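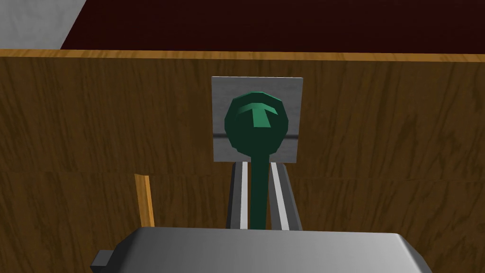 Fovcombe Chamber Singers open the season with "Arkwood"

The Fovcombe Chamber Singers return to the stage this fall with a program built on Vasiliki Gkikas's song cycle "Arkwood," for mixed choir, harp and clarinet. It will be the first complete performance of the cycle. Three of the seven movements were sung at our January concert two seasons ago, and a number of people wrote afterward to ask when they could hear the rest. Gkikas finished the last movement this spring.

The concert will be given in Moschos Hall, on the north side of the music building. Doors open half an hour before the start. The program runs 70 minutes and there will be no intermission.

The music

"Arkwood" sets seven poems on the life of a stand of trees, from seed to lumber. Gkikas wrote the texts herself, in English, and says she kept them short so that the choir would have room to stay on a single word for a long time. The first movement uses only five words. The sopranos and altos hold them over a slow figure in the harp, and the tenors and basses do not come in until the second movement.

The clarinet part is independent of the choir for most of the piece. In the third movement, "Sap," it plays alone for nearly two minutes before the voices join in. In the fifth, "Saw Song," it doubles the altos an octave up, and the rhythm becomes much quicker. Singers who were here for the January performance will remember that movement for its meter changes. The composer has since revised the middle section, and the new pages are the ones to use. Old copies should be returned to the library.

The last movement, "House," brings back the five words from the opening, now divided among eight voice parts. It ends quietly, with the harp alone.

Also on the program are two folk song settings by Elli Kokkonen, who conducts the evening, and a group of English part songs for unaccompanied voices. The part songs will come first, the folk songs second, and "Arkwood" last.

A note from Elli Kokkonen:

When Vasiliki first sent me the score of "Arkwood," it had three movements and a page of pencil notes for the others. I liked it at once, but I was not sure our choir could do it. The harmony moves slowly, and slow harmony is hard to keep in tune. There is no place to hide in it. We spent most of one winter on the first movement, and I think the group became a better choir by doing that work.

Then we had a long stretch in which we could not sing together in one room. We met online and worked on text, and we listened to a great many recordings. Some of our members recorded their parts at home, and I put them together on my computer late at night. I was glad to have something to do, but it was a poor substitute. A choir learns by hearing the person in the next chair.

We started again outdoors in June, in the parking lot behind the hall, standing well apart. The first thing we sang was the opening of "Arkwood." The altos came in flat and a truck went by. I was still very happy.

The two folk songs are older pieces of mine. I wrote them for a school choir, and they were in two parts then. I have added a tenor line and a bass line and changed the ending of the second one, which I never liked. The melodies are ones my grandmother sang in the kitchen. I do not know where she learned them, and I have not found either one in a printed collection. If anyone in the audience recognizes them, please come and tell me.

Working with the composer

Gkikas will be in residence for the final week of rehearsal. She will attend all of the evening rehearsals and will lead one open session for students on writing for voices. The session is free and will be held in the small rehearsal room on the second floor. Students who would like to have a short choral piece read by the singers may submit one score each. Pieces should be no longer than 2 minutes, for four voices without accompaniment, and in a language the choir can reasonably learn to pronounce in an afternoon. Please send scores as PDF files to the music office. A midi file is helpful but not required.

Gkikas studied piano before she turned to composition and sang alto in several choirs along the way. Her other recent work includes a string quartet and "Plurar," a set of short pieces for children's choir and hand drums. The children's chorus will sing two of the "Plurar" pieces at its own concert later in the year, and copies have been ordered.

Rehearsals

Regular rehearsals resume in the large rehearsal room. The usual seating plan is changed for this program: basses and sopranos are on the left, tenors and altos on the right, with a wide center aisle for the harp. The chairs will be set farther apart than in past years, so please do not move them closer together. Masks are required for singers at all rehearsals. Singer's masks can be picked up from the music office, one per member.

We have room for more tenors and for low altos. No prepared solo is needed for the voice check, which takes ten minutes and consists of scales, a short piece of sight-reading and a few echo patterns. Anyone who sang with us in the past two seasons does not need to be heard again, but should send a note to say that they are coming back.

Members should have their own folder, black, with a spine. Pencils only in rental scores. The part songs are rented and must go back complete.

Tickets and seating

Moschos Hall has 476 seats. For this concert, every other row will be closed, and tickets will be sold for the open rows only. Seats are not numbered. Two people who wish to sit together should arrive together.

Tickets can be bought in advance from the box office or by phone. There will be no sales at the door. Students are admitted free with a school ID but still need a ticket. Those who hold unused tickets from the canceled spring concert may exchange them at the box office for this one at no charge. So far 71 of those tickets have been exchanged.

Audience members will be asked to wear masks inside the building. The lobby will be open, but there will be no reception after the concert. The texts of all the songs will be printed in the program, with translations of the two folk songs. Large-print copies can be set aside if you ask when you order.

Parking is free in the lot behind the hall after six. The side entrance next to the lot has a ramp and an automatic door, and seats for wheelchair users are at the rear of the hall on the same level.

A recording of the concert will be available to ticket holders for two weeks afterward. The link will be sent to the address used for the order – please check it when you buy.

Posted August 26, 2021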